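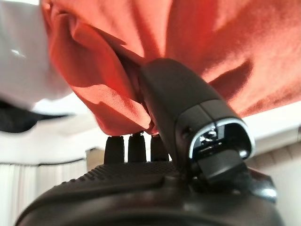 The Laundry Test

Four days in a bedroom with a pair of robot hands, two kinds of camera and a whole lot of shirts

30/12/2018

I have folded laundry badly for my entire adult life, so I figured I'd be a sympathetic judge. The plan was simple enough. I'd go up to Gullach, sit in a bedroom with a humanoid robot, and watch it pick up clothes until I had an opinion about which setup I'd want in my own house. I came home with several opinions and a sore back from sitting on the floor (bring a cushion!).

Clothes are mean to robots. A box has edges and stays the shape it was when you looked at it. A sweatshirt has a shape for as long as you leave it alone, and the second a finger touches it, it's some other shape. Every lab I've visited over the years has a nice demo with blocks or soda cans, and then you ask about socks and people start looking at their shoes.

The hands

We started with the Bandeck, a five-fingered hand, one on each arm. I walked in with a bias against five fingers, I'll admit it. They're expensive, they have a lot of joints to go wrong, and for years my stock line at dinner parties has been that most jobs in a house can be done with a good pair of salad tongs. For comparison we had a plain two-finger gripper that bolts onto the same wrist, and I was rooting for it.

The gripper was terrific on anything with a bit of body to it. Jeans, towels, a stiff canvas apron: grab, lift, done, and faster than the hand every time. Thin stuff was where I had to eat my words. The gripper would close on a T-shirt lying flat and come up with a tiny pinch of cotton, and halfway across the room the weight of the shirt would pull it out again. Whump, floor. The hand could get its fingers spread out and under, bunch up a good wad of fabric, and hang on to that. It isn't elegant. It looks like me grabbing a towel when the phone rings. But the shirt gets there.

What I disliked about the hand was the letting go. A gripper opens and the thing drops. A hand opens one finger after another, and some bit of sleeve always wants to stay wrapped around a thumb. We lost a good chunk of the second afternoon to a single cardigan, and I'd like to never see that cardigan again.

Two ways of looking

I'd been told the cameras would be the dull part, and I ended up caring about them more than the hands. There's one up at the head, which gets you most of the room, and then there's the Plilum, a little wrist camera that sits right in the thick of it. You watch both feeds on a monitor and it's like following a ballgame from the blimp and from inside the catcher's mitt.

The head camera is a joy. You see the bed, the floor, both arms, what's in the tray and what isn't. The trouble is that the moment a hand goes down to a pile of clothes, it blocks the very thing you're trying to look at, and you're left guessing what the fingertips are up to.

The wrist camera has the opposite problem. Once you've got hold of something soft, it can fill up half your view, all folds and shadows, with a finger poking into it. The first morning I thought that was useless. By the third day I was reading those folds like a weather map. If the cloth is tented up tight around a finger, there's something there to hold on to. If it's just lying over the hand in a limp curtain, you're about to drop it, and you can see that before the arm has gone anywhere.

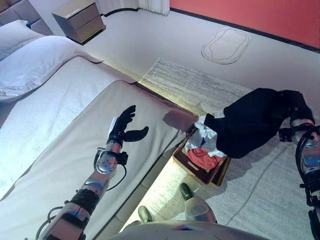

From the head camera: a black garment in the right hand, draped over the rim of the tray.

Dark clothes were their own headache. A black garment in a black hand gives the software very little to go on, and from the head camera I couldn't always tell fabric from finger myself. We tried turning the room lights up, which helped the dark stuff and then blew out the whites, so the sheets turned into one big glare. I'd have loved a lamp on the wrist. I asked for one. I was told it was on a list.

The brains in between

Both cameras feed into a controller called the Lemieux, and this is where your own patience comes into it. You can run it by hand, with a person steering each arm, or let it have a go by itself once it has watched enough tries. Steering is harder than it looks! My first attempt put the left hand out over the bed, nicely open, doing nothing whatsoever, while I used all my concentration to work the right one. The regulars told me everybody parks the spare arm somewhere and forgets about it. I did get better. By the last day I could move a whole heap of laundry to the tray without stopping to swear.

On its own, the Lemieux is cautious. It goes in, stops, has a think, goes in a little further. With the wrist camera switched off, it stopped a lot more and dropped a lot more, and I'd expected the first of those but not the second. With the head camera off and only the Plilum running, it was quick and tidy with whatever was already in front of it and hopeless at finding the next thing. There was a sock on the rug one evening that it drove past for so long that I had to leave the room.

The tally, for those of you who like a tally: 1,502 picks, 300 of them mine by hand. I'm a bit proud of my 300.

What I'd take home

If you're setting up something for boxes, bottles and the odd towel, get the gripper and spend what you save on a second wrist camera. I mean it about the second one. With only one arm able to see up close, the other arm just becomes a coat rack.

For clothes I'd go with the hand, and I never thought I'd write that. I'd want both cameras running, and I'd want the fingers to open a whole lot faster than they do now. There's new firmware for the Bandeck due in February that's meant to sort out the release, and I've asked to come back up and try it. I'm bringing my own laundry this time, including the fitted sheets, and a cushion.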